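Search this site
Enter keywords
Go

Print this page | E-mail to a friend

How to Load Bottled Drinks into a Small Refrigerator

By Áine Hayes
Monday, July 13, 2026

Putting drinks in the refrigerator doesn't take instructions. Putting them in so the door closes, the old ones get used first and nothing rolls out on your foot takes a few. The method below is for a narrow refrigerator in a workroom or home office, with a desk or table beside it to work from. It works in a kitchen too.

What you need

A clear stretch of desk or table
A damp cloth and a dry one
A marker and a roll of paper tape
The bottles

Before you start

Take out whatever is already inside and check the dates. Opened bottles go to the kitchen or down the sink. Most bottled tea says on the label how soon to finish it once the seal is broken, and that is the date to go by, not the one stamped near the cap. Unopened bottles that are still good go back in later, in front of the new ones.

Wipe the shelves and the door racks with the damp cloth and dry them. Run a finger along the rubber seal. Syrup collects in the bottom fold and will hold the door open a hair, enough to frost the back wall. Warm water with a drop of dish soap takes it off.

Step 1. Stage the bottles

Stand the bottles on the desk at the end closest to the refrigerator, toward the back. Keep them together. Bottles spread along the whole desk get knocked over by elbows, and you lose track of which have been wiped. Leave the front edge free so you have somewhere to put the cloth and rest your hand.

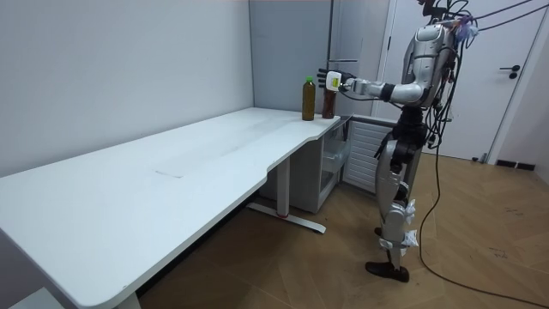
Brown bottle and green-capped bottle at the back end of the desk.

If the bottles came in shrink wrap, cut all of it off now and throw it away. A half-opened pack pushed onto a shelf takes up more space than the bottles in it.

Step 2. Sort by height, then by shape

Put tall bottles in one group and short ones in another. Tall slim bottles usually belong in the door. Wide ones go on a shelf. Glass goes low, on a shelf, and never in a door rack that wobbles.

Pick one tall bottle and try it in the door before you load any others. Close the door slowly. If the cap touches the rack above, move the rack up a notch or put the tall bottles on the shelf lying down. Only lay down bottles that are still sealed. My old Gasis had fixed racks and I gave up on the door altogether.

Step 3. Open the door all the way

Swing it until it stops. A half-open door drifts back and catches your arm, and then you are holding a bottle with no place to put it. If the desk is in the way, pull the desk out by a hand's width. Felt pads under the feet save a wood floor from scratches. Hafiz Kwok moved his desk to the opposite wall in the end, but he has more room than I do.

Step 4. Load from the back

Hold each bottle around the upper body, just under the shoulder, where it narrows.

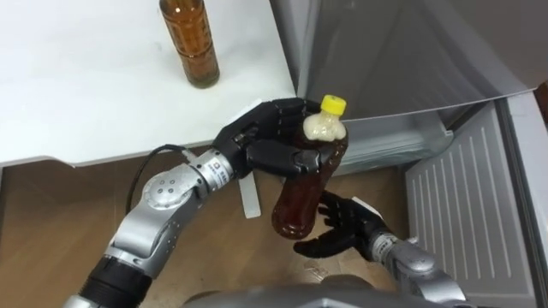

Then turn it so the label faces out, set the base down first and slide it back until it meets the wall or the bottle behind. Leave a finger's width between the last bottle and the back wall if yours is the type that frosts there. Fill one row completely before you start the next. Mixed rows look fine on the first day and are a nuisance after that, when the one you want is always behind two of something else.

My shelf takes seven bottles with the older ones in front. Yours may take more. Stop when you have to push.

Step 5. Mark the row

Tear off a piece of tape, write the month on it (July, say) and stick it to the shelf edge under the row. When you restock, the new bottles go behind and the tape stays until the last July bottle is gone. Writing on the caps works too, but marker rubs off once they get damp.

Step 6. Leave the spares out

A full refrigerator cools slowly, so hold something back if you have packed it close. Unopened tea keeps at room temperature as long as it is out of the sun. Pick one spot for spares and always use it. The back edge of the desk, right in front of the gray appliance, is where the bottle with the bright green cap is standing, and that is a good place for one: easy to see, and away from the chair side. Move it in when the first cold one comes out.
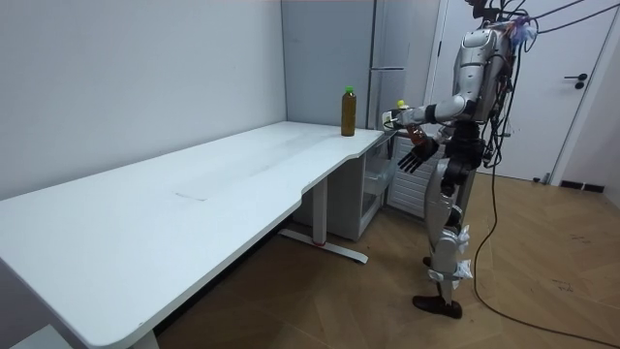
Chilling time depends on the refrigerator more than on the drink. Bottles packed tightly together need longer than bottles with gaps, and the door is the warmest part in nearly every model. Anything you want cold for lunch should go in the night before, on the middle shelf. Of what is left on the desk, a lone bottle like the green-capped one near the far corner can wait for the next round without being in anybody's way. Wipe the ring it leaves when you do pick it up, especially on a white top, where tea shows.

Cleaning up

Wipe the desk with the damp cloth, then the dry one. Check the door once more after two hours. If it has opened by itself, something in a rack is pushing on it, and it is usually the tallest bottle.

Related articles

Getting Tea Stains off a White Desk
How to Level a Small Refrigerator
Kotia Door Racks: Which Ones Fit
Replacing the Seal on a Ralum Cooler
What to Keep in an Office Refrigerator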